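21st November

Woke at an hour I associate with bakers and burglars, and lay there listening to the boiler rehearse its cough. The heating engineer in Trullside can fit me in before spring. He didn't say which spring. I wore two sweaters to breakfast and felt like a sofa.

The bus to Plurkham, the 81, came late and full, so I stood the whole way with my face in a stranger's backpack. It smelled of oranges. There are worse backpacks.

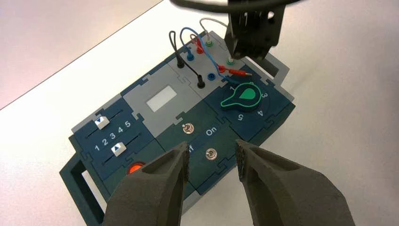 Got off a stop early to buy bread and came out of the shop with olives, a candle and no bread. Kokkinos has moved everything again. The bread is now where the cat litter used to be, and I would rather not think about where the cat litter went. The candle claims to smell of "November," so I already had plenty of that at home for free.

Lunch was olives.

Spent the afternoon on the great letter to the water company, who believe I owe them $3371. I live alone and own one bathtub. I have now been through three drafts: the first was rude, the second was ruder, and the third thanked them for their patience, God help me. Mailed the third.
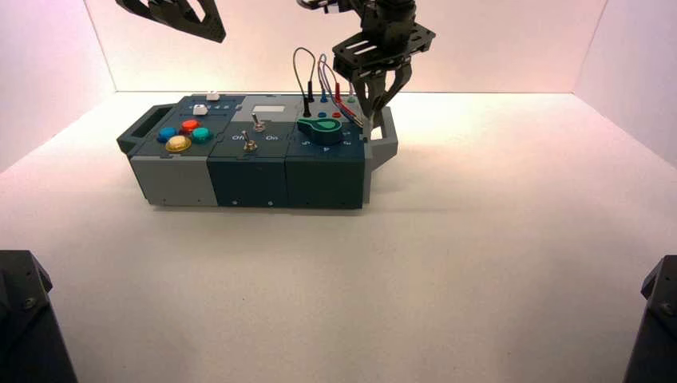
The Reluctant Diarist
Writer, walker, disputed water customer

Walked home along the canal to get over the letter. The heron was on his post, looking like a man waiting outside a fitting room. It began to rain at the bridge and I had left my umbrella on the 81, where it will be happy with the others.

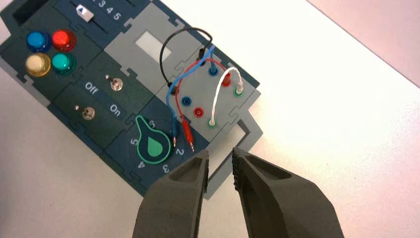
Supper was soup from a can, with toast made from the heel of last week's loaf. Read 12 pages of the Jerkura travel book and the author has still not left his hotel. I'm warming to him.

Lit the candle. It smells of soap. Must get bread tomorrow, and ask the bus depot about the umbrella.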